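Startseite › Redaktion › Über uns

Suchbegriff eingeben … Suchen

Wer wir sind und warum bei uns nachts Licht brennt

Muten ist eine Nachrichtenredaktion für Meldungen, die man lieber nicht lesen müsste: Großbrände, Gasaustritte, Sperrungen, Bombenfunde, Hochwasser. Wir sitzen in Testham, im zweiten Stock über einer Fahrschule, und beliefern Lokalzeitungen und Radiosender zwischen der Küste und Wakdale. Wer morgens im Auto hört, dass die Umgehungsstraße dicht ist und weshalb, hört oft einen Satz von uns. Meist hat ihn jemand vorher umformuliert, selten zu seinem Vorteil.

Angefangen haben wir mit einem Faxgerät und dem Lageraum der alten Druckerei Brøndum, der so hieß, weil dort Papier lagerte. In der ersten Woche meldeten wir einen Chlorgasunfall im Hallenbad, der ein Probealarm war. Die Richtigstellung hängt gerahmt neben der Kaffeemaschine. Sie ist länger als die Meldung und, das müssen wir zugeben, auch besser geschrieben.

Wie wir arbeiten

Eine Meldung geht raus, wenn zwei voneinander unabhängige Quellen sie bestätigen. Der Schwager des einen Feuerwehrmanns und der Schwager des anderen gelten als eine Quelle. Bei Evakuierungen nennen wir zuerst die Straßen, dann die Sammelstelle, dann die Ursache, falls es schon eine gibt. Wörter wie »Inferno«, »Flammenhölle« und »Anwohner in Angst« sind in unserem Redaktionssystem gesperrt. Wer sie trotzdem eintippt, bekommt ein Warnfenster und gegen Mittag einen Anruf der Chefredaktion.

Zahlen zu Verletzten übernehmen wir von Polizei, Leitstelle oder Klinik, auch wenn die Konkurrenz längst eine höhere hat. Das kostet uns rund 38 Klicks pro Großbrand. Wir haben gelernt, damit zu leben.

Der Bereitschaftsdienst ist rund um die Uhr besetzt, auch am Samstag, wenn in Wakdale gegrillt wird und die Leitstelle entsprechend gut zu tun hat. Unser Archiv umfasst 94 Ordner Papier sowie eine Datenbank, die alles findet außer dem, was man sucht — an beidem wird gearbeitet.

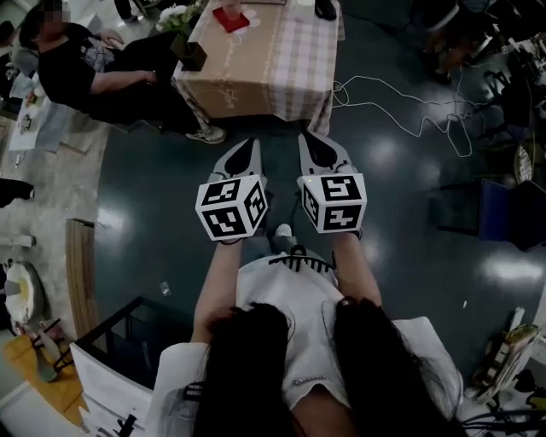
Zum Dienst gehört, dass man schnell vor die Tür kommt, und deshalb haben wir uns eine Kleiderordnung gespart. Wer an einer Absperrung mit der Einsatzleitung spricht, trägt die gelbe Weste und feste Schuhe, beides hängt beziehungsweise steht im Flur. Am Schreibtisch gilt, was bequem ist: weites weißes Oberteil, blaugraue Jeans, weiße Schuhe, die langen Haare offen über die Schultern, alles recht. Krawatten wurden zuletzt bei der Verabschiedung des Faxgeräts gesichtet.

Muten gehört den Leuten, die hier arbeiten, und ein kleines bisschen der Sparkasse. Anzeigen von Feuerlöscherfirmen nehmen wir nicht an, Kuchen von Feuerwehren schon. Hinweise bitte telefonisch an den Dienst, Beschwerden schriftlich, am liebsten mit Absender.

Zuletzt erschienen
Gasgeruch in Testham-Süd: Schule nach der zweiten Stunde geräumt
Sperrung bei Wakdale dauert bis April
Korrektur zu unserer Korrektur vom Vortag
Warum Sirenen testen, wenn alle schlafen?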